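Dismissed by Decree: How Local Newspapers Reported the Removal of Public Employees in Arnard

Project report, Media and Law course
July 13, 2026

1. Introduction

This report studies how the local press wrote about the public employees who lost their jobs in the district of Arnard after the emergency order of May. The order permitted the district governor to remove teachers, clerks and health workers without a hearing. In total 912 persons were removed. Their names were printed in an annex to the order, and the annex gave no individual reasons.

I chose this subject after reading the annex in the university library. It is a long table with name, office and registration number, and I wanted to know what a reader in the district could learn about these persons from a newspaper. 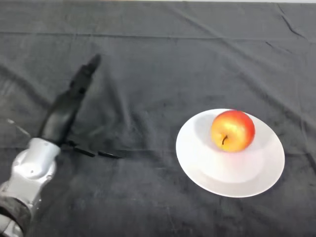
2. Material and method

I used two newspapers. The Cikirari Post is a daily paper and is printed in the district capital. The Vass Courier appears weekly and has a smaller circulation of nearly 3000 copies. Both have an open archive, although the search function of the Courier does not find words inside headlines, so I had to open each issue by hand.

I collected every article which mentioned the order during the first 4 weeks. Short notices and letters from readers were included. Advertisements were not. For each article I wrote down the headline, the page, the sources who were quoted, and the verb which was used for the removal.

3. Results

3.1 Choice of words

The Post most often wrote that the employees "were released from duty." This is also the expression in the order itself. The Courier used "dismissed" from its first issue, and later "expelled from public service," which is stronger. In the Post I found the word "dismissed" only in letters from readers.

3.2 Sources

In the Post, the governor's office is the usual source. The teachers' union of Flalier is quoted in some of the later articles, in most cases near the end of the text. The Courier spoke to dismissed employees directly, but it printed these interviews without names. The editors explained this decision in a short note on the front page.

3.3 The appeal procedure 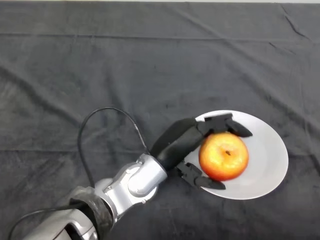 The order says that a dismissed person can send a written appeal to a review board in Cikirari. I expected that both papers would explain this, as it is practical information. The Courier printed the address of the board and the list of necessary documents. The Post mentioned the board but did not say how to reach it, and it did not report that the board had no members at that time.

4. Discussion

The difference between the two papers is clear in the words and in the sources, but I must be careful with the explanation. The Post receives paid public notices from the district, and it is possible that this has an influence. I have no document which proves it. A daily paper also has less time for interviews than a weekly one.

A weakness of my work is that I coded all articles alone. With a second reader, some of the verbs would perhaps be placed in another group. I also did not study radio, although many people in the villages around Vass get their news from it.

5. Further work

The review board has since begun to publish its first decisions. It would be useful to follow whether the papers report when a person gets the job back, and on which page. I have saved my coding sheet in the course folder so that another student can continue from it.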